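Larkurcombe Neighborhood Association
Minutes of the General Meeting
Wed 28 October, 7:00 p.m., Larkurcombe Branch Library, downstairs room

Presiding: Pascual Herrera
Minutes taken by: Tanveer Mirani

1. Call to order

The meeting was called to order at 7:04 p.m. The agenda was accepted with one change. The leaf pickup item was moved ahead of the Tramelico Street item so that residents who came only for leaf pickup could leave early.

2. Minutes of the last meeting

The July minutes were read. One correction: the hydrant that was reported leaking is at the corner of Woritz Avenue and Mill Road, and the draft had it at Woritz and Pond. Approved as corrected.

3. Money report

The checking account stands at $1,772. The only expenses since July were the post office box renewal and printing for the fall newsletter. The block party broke even after the grill rental was refunded in part. Household dues remain $25 for the year. A resident asked if dues could be paid online. Pascual said the bank charges a monthly fee for that and it had not seemed worth it, but he will ask again. Report accepted.

4. Leaf pickup

The city has sent out the schedule. Our streets are in the second zone again. Leaves go in the strip between the sidewalk and the curb, not in the street. Bagged leaves will be taken with regular trash only if the bags are paper.

A resident of Pond Road said the truck skipped her end of the street last fall, and that when she called she was told the street was marked complete. Several others on Pond Road had the same trouble. Tanveer will write to Public Works before the first pickup and ask that the driver's route sheet show the whole length of Pond, including the part past the church lot.

There was a question about storm drains. Residents are asked to rake the grates clear on their own block where they can do so safely. The drain in front of the dry cleaner has backed up before and should be reported to the city if it does so again.

5. Tramelico Street crossing

Pascual gave the history for newer members. The association first asked for a marked crosswalk at Tramelico and Mill after the bus stop was moved. The city did a traffic count and said the numbers were too low. The count was done in July, when school was out. We asked for a new one during the school year and that request was accepted in writing.

The new count has been scheduled but no date has been given to us. Discussion followed. One member felt that a crosswalk without a light would give children a false sense of safety and that we should ask for a four-way stop. Another said a four-way stop would back cars up past the gas station every morning. A third suggested asking for the bus stop to be moved back to where it was. Pascual said the transit office had already turned that down.

Parking close to the corner was brought up again. Cars waiting for takeout stand right up to the curb cut, and a driver coming down Mill can't see a person stepping out until late. The curb was painted yellow at one time but the paint has worn off. It was agreed that repainting is a small request and can be made now, apart from the crosswalk.

Motion: to ask the city to repaint the curb at all corners of Tramelico and Mill, and to keep the crosswalk request open until the new count is in. Moved, seconded, and passed with one opposed. 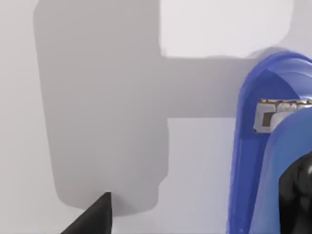 The member who voted no asked that the minutes show he supports the paint but wants the crosswalk request changed to a four-way stop. So noted.

6. Kyei Park

The benches near the ball field are in. The parks department still owes us the second trash can and says it is on order. Until then, people using the picnic tables are asked to carry their trash to the can by the gate.

The path from the gate to the playground floods after a hard rain. The parks department looked at it and estimates $2,000 for gravel and a short length of drain pipe. They have money for part of it in next year's budget and asked if the association would put something toward the rest. No amount was named. Members were willing to consider it but did not want to commit without a figure and a start date. Pascual will ask for both in writing.

Dogs off leash came up. The rule is posted at the gate. Most of the complaints are about early morning, before 8. A dog owner said the morning group is careful and picks up after itself. A parent said her son had been knocked down. No motion was made. The newsletter will carry a reminder of the leash rule.

7. Newsletter

Items for the winter issue are due to Tanveer by the end of next month. The last issue ran long and the back page had to be set in small type, which some readers could not make out. The winter issue will go back to the larger type and leave out the business listings if space is short. Delivery help is needed for Woritz Avenue - the family that covered it has moved away. Two people signed up after the meeting to split the route.

8. Nominations

Officer elections are held at the January meeting. Pascual is willing to serve one more year as president. Tanveer will stay on as secretary if no one else wants it. The vice president's seat is open. Names may be given to either officer or from the floor on the night of the election.

9. Other business

The streetlight at the bottom of Mill Road has been out for 3 weeks. It has been reported by at least two households. The pole number is needed for the electric company to act on it, and a resident who lives across from it will get the number and call.

A member asked if the library room could be kept at a warmer setting for winter meetings. Pascual will speak to the branch manager. The room is booked for us through spring.

Someone left a gray umbrella at the July meeting. It is at the library front desk.

10. Adjournment

Motion to adjourn was made and seconded. The meeting ended at 8:31 p.m.

Respectfully submitted,
Tanveer Mirani, Secretary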